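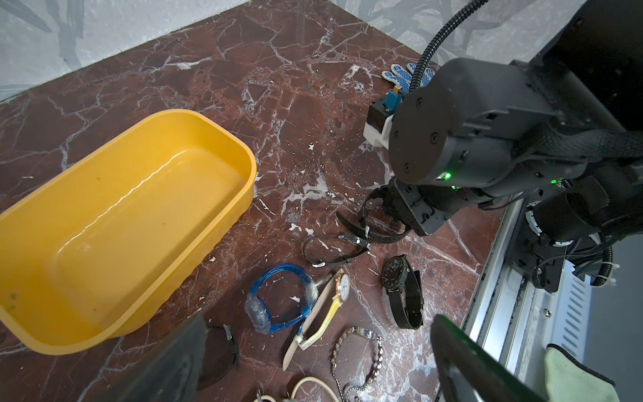

3.2 Collecting demonstrations

All demonstrations for the sorting tasks were recorded by remote control. The operator sits outside the cell and moves a pair of small leader arms, and the two arms in the cell copy their joint angles. We also tried guiding the arms directly by hand, which we call hand guiding below. It gave smooth motion with one arm, but an operator who has both hands on one arm cannot use the other, and the operator's forearms often blocked the fixed view. Hand guiding was kept only for the 45 single-arm demonstrations used in the comparison in Section 5.

The cell, named Prelletti, has two arms on a shared base rail (Figure 3). The tabletop has a glossy marble pattern and the walls are papered with a leaf print. We chose these surfaces because policies trained over a plain gray table did poorly when the background changed. The leader arms run on the Fliva control software, with one change: the gripper command is filtered so that a slight tremor in the operator's fingers does not open the jaws.
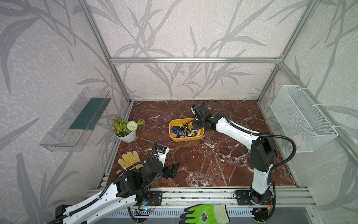 Figure 3. The Prelletti cell, with both arms mounted on the base rail and a yellow tray of small items on the table.

Two object sets were used. The first is a mix of small toys and parts. The second is made up of watches and jewelry, and it is the harder of the two. A strap changes shape when it is gripped, and a thin chain lies nearly flat on the table, so the jaws have to come down very close to the surface. Operators were told to grip a watch by its strap and to leave the face alone. They were free to choose which arm to use and in what order to pick the objects. We did not correct these choices afterward, and the variety shows up in the data.

Each operator practiced for 10 minutes before recording. An episode began when the operator pressed a foot pedal and ended with a second press, or after 900 control steps, whichever came first. Episodes in which an arm struck the rail were dropped. Episodes with a missed grasp followed by a second try were kept, as earlier work with the Cestinetti set suggested that such recoveries help the policy. After this step 138 two-arm episodes remained.
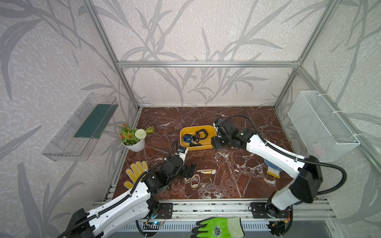

3.3 Views and labels

Every episode holds the wrist views, a fixed view of the cell, joint positions, and gripper commands. Streams were aligned by time stamp and resampled to a common rate. Labels were added afterward in the MacLeod annotation tool. One annotator marked the start and end of each grasp, and a second checked the marks against the gripper commands. Where the two disagreed, the moment at which the jaws stopped closing was used as the start of the grasp.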